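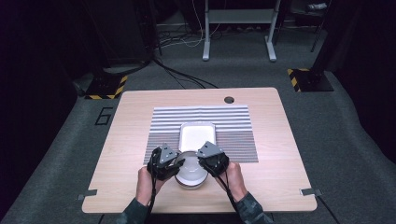

Jarosław Żak
Independent researcher in colonial history

Figure 1. Round white bowl in front of a rectangular white tray, on a wooden table.

3. What the Manual Could Not Do

The case for language study as a tool of conquest rests on a chain of steps, and most writers take the chain for granted. Officials learned the local language. Learning it let them question witnesses, read petitions and judge who was lying. With that they could tax and punish without leaning on local go-betweens, and so the grammar book belongs on the same shelf as the gun and the treaty. Edmund Sadowski puts this in its strongest form when he calls the Penton manual "the quiet half of the occupation" of the Vino uplands. I want to look at each step in turn. I do not think the chain holds, and I am not sure that the first link was ever made.

The manual itself is easy to describe. It was put together at Grerstead by a clerk named Penton, who had charge of the translation desk at the customs office, and it was printed there in a run of 500. It has a short grammar, fifty lessons of graded sentences, and a word list at the back. The preface promises that a young man of ordinary ability will be able to "conduct any business of the district" on finishing it. Prefaces of this kind were written to sell books to a government office that bought in bulk. Sadowski quotes the promise twice and treats it as a report.

How many of the 500 were read is another matter. The letter book of the customs office, now with the Kelmendi papers, has three separate complaints about crates of the manual taking up space in the dry store. One asks whether they may be sent upriver "or otherwise disposed of." The reply has not survived. Of the copies I have been able to handle, most have their later pages uncut. A book with uncut pages may still have done some work, on a shelf or in a list of approved equipment, but it did not teach anyone to question a witness.

3.1 The reward and the test

Sadowski's main evidence that officials did learn is the reward of 100 rupees paid to any assistant who passed the language test held at Grerstead each August. The reward lists look impressive. In some years nearly every assistant in the Vino district appears on them, and it is tempting to read the lists as a roll of speakers.

The test papers tell a different story. The candidate was asked to translate a set passage, and in every paper that survives in the Kelmendi papers the passage comes straight out of the manual, usually from the first ten lessons. The oral part was a talk with the examiner, who was for many years Penton. There is no sign that a native speaker ever sat in the room. A man could learn a page by heart, greet Penton in the manner of Lesson 4, take his 100 rupees and go back upriver knowing no more than he had in July.

I do not want to push this too far in the other direction. Some of the assistants clearly did learn, and one or two learned well. But those men tend to show up in the record as a problem. They are accused of being too friendly with village heads, of putting off tax collection on the strength of private talks, of writing down as custom whatever they had last been told. If command of the language was a means of control, it is odd that the government so often moved its best speakers to posts where they could not use it. Sadowski mentions two of these transfers and explains them as promotions. Perhaps they were. The pay was the same.

3.2 Words for things

The word list is the part of the manual that has drawn the most attention, and the part about which the largest claims have been made. It has close to two pages on land and tax, one on crime, and much longer runs on horses, tents, weather and the household. Sadowski reads it as a map of what the state wanted to know. The trouble is that by this test the state wanted above all to know how to order dinner.

The household pages are worth more care than they usually get. They are full of errors, and the errors are of a kind that a single afternoon in a kitchen would have cleared up. The manual gives one word for both bowl and tray, two objects that no speaker of the language would confuse and that look no more alike there than anywhere else (Figure 1). The word it gives properly means the low stand on which food was set down. Anyone who used it to ask for a bowl would have been brought the wrong thing, or a puzzled look. The mistake stayed in every later printing. So did the entry that gives the same verb for "to pour" and "to sweep," and the one that turns a common word for aunt into a term for cook.

It may be said that dishes do not matter, and that a state can get its dishes wrong while getting its rents right. That is a fair point, and I would accept it if the land and tax pages were any better. They are worse. The word printed for "field" meant, in the uplands, a plot lying unused. The word for "owner" meant the person who currently held the right to plant, a right that changed hands within families from year to year. An assistant who asked in the words of the manual who owned a field was asking who was now planting a plot that was not being planted. Several of the early returns from Vino report large areas with no owner at all. These returns have been read as an excuse for seizure, cleverly made. I think it more likely that they record a question that made no sense and the silence that met it.

The effect on the people of the uplands could be just as harsh either way. Land entered as having no owner was open to be leased, and some of it was. My quarrel is with the idea that the harm came from knowing. In the cases I have followed, it came from officials acting on bad information, with soldiers close enough that it did not have to be good.

3.3 The men in the middle

If the assistants could not speak and the manual could not teach them, someone was doing the talking. The pay lists show who. The district office in Vino never had fewer than six paid interpreters, and in the years when, according to the reward lists, almost every assistant had passed his test, the number went up. Sadowski passes over this in a note, where he suggests that the extra men were needed for "routine matters." The court books do not bear him out. Interpreters are named in land suits, in a murder trial, and in the talks that ended the salt dispute.

They were poorly supervised and everyone knew it. A petition from the lower valley, carrying the marks of 50 householders, complains that the interpreter attached to the court took money from both sides and told the judge whatever he pleased. The judge forwarded it to Grerstead with a note in his own hand. The note says that he could not speak to the truth of the petition, as it had been put into English by the man it accused.

I find it hard to read that note and go on speaking of a state that had mastered the language of its subjects. The judge had passed the August test four years before.

3.4 Counting words

A last argument has to be dealt with, as it has become popular lately. It holds that the size of the colonial word lists is itself a measure of knowledge gained. Penton's list has 2000 entries. The list it replaced, drawn up by a trader before the annexation, was far shorter, and the growth from one to the other is taken to show the state learning as it ruled.

Anyone who sets the two side by side will see where the new entries came from. A large share are English compounds turned word by word into the local tongue, such as "court house," "day book" and "head clerk," none of which any upland speaker had reason to say. Others are the trader's own words given again under a second English heading. A good many are simply horses, listed by color and temper, in a district too steep for riding. The trader, who had to buy and sell in the language or go hungry, needed fewer words, and as far as I can judge he got more of them right. He has the bowl and the tray under separate heads.

What is left of the larger thesis after all this? Something, I think. The manual did tell a certain kind of reader in Grerstead, and later at home, that the uplands had been understood, and there was power in that. It helped win money for the district from people who would never visit it. But that is a claim about how the government talked to itself, and it needs other evidence than Sadowski brings. It would have to be shown from budget letters and office minutes, most of which have not been opened for this purpose. The Kelmendi papers hold only a part of them, and the rest are still in the unsorted boxes from the customs office.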